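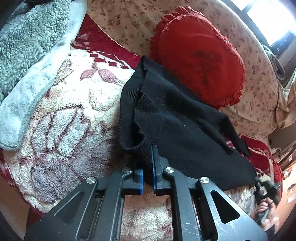 Laundry and bed tidying was the part of the Kesunov home-help pilot that we were told would be easy to measure, and after 6 weeks I would say it is the part we understand least. The intake form counts a bedroom as "done" when the clothes are off the bed. It has no line for a black knit spread loosely next to a red heart-shaped cushion with a ruffled edge, where the dark ribbing has to be folded along its own curl or it rolls back up, and where the cushion has to go somewhere the client will accept. Our helpers know how to handle that. The form does not, and the form is what we have been reporting from.

Period covered: the second stretch of the pilot, ending in May. Prepared for the Plarnex grant office, copy to Orlando Mamani.

Where we stand

We logged 397 bedroom visits. On paper this puts us ahead of plan. I would ask you not to read too much into it. A visit is logged when a helper signs the sheet, and the sheet was changed halfway through the period so that a return trip for a forgotten basket gets its own line. Fredy Inga went back through the older sheets to see how many of the early visits would have been split under the new rule, and he gave up, since the times were mostly left blank. So the total is correct as a total of lines and I can't promise more than that.

The target in the grant agreement was that 80 percent of clients would report a "calmer bedroom" by the end of the period. We met it. The question was asked by the same person who had just folded the client's sweaters, usually while still standing in the room, and I have trouble imagining many people saying no. I asked for the question to be moved to a phone call the following week. That has been agreed to but has not started.

The folding guide

The Wunutero guide was bought with the first payment and all the helpers have been trained on it. It is a decent guide for T-shirts and towels. For knitwear it recommends standing everything on edge in a drawer, in thirds, which the helpers tried and then mostly dropped. Heavy sweaters slump. Fine ribbed ones slide down behind the others and come out with a crease across the chest. What they do now is lay the garment face down on the bed, bring the sleeves in across the back, fold it up once from the hem, and stack it flat, dark colors together because they show every bit of lint. None of this was in the training. It came from the helpers talking to each other, and I think we should pay for an hour of that a month instead of renewing the guide.

Fleecy blankets are the other problem. Anything dark that has been lying on one needs a pass with the lint roller before it goes in a drawer, and the supply budget assumed one roller per helper for the whole period. We have overspent on rollers. It is a small sum, but I would like it on record that the estimate was wrong and the helpers are not being wasteful.

Storage

Hwang under-bed boxes were supposed to go to every client who wanted them. They are fine boxes. In 2 homes they did not fit under the bed at all, and in several others they went in and have not come out again, going by what the helpers tell us. A box of winter knits that the client can't pull out by herself has made the room look better and her life slightly worse. I don't think we should hand out any more until someone measures the beds first.

Decorative things

We had complaints, all of the same kind. Cushions, dolls, framed cards and so on were moved during tidying and put back in the wrong order, or put on a chair. The guide treats these as clutter. The clients do not, and one of them took her name off the list over it. Helpers have now been told that anything decorative on a bed goes back where it was, even if that means the bed takes longer to make. I expect visit times to go up a little as a result – please don't ask us to explain it as a drop in efficiency.

Next period

Orlando has asked for a before-and-after score for each bedroom. I remain doubtful. A bed with clothes on it in the morning may be a bed where someone is choosing what to wear, and I have not yet seen a scoring sheet that can tell. We will try his version with a few clients who agree to it and report what it gives us.

Spending is within the agreed lines except for the rollers. The request to move the unspent box money into helper hours is attached separately, and we need an answer before the next rota is drawn up.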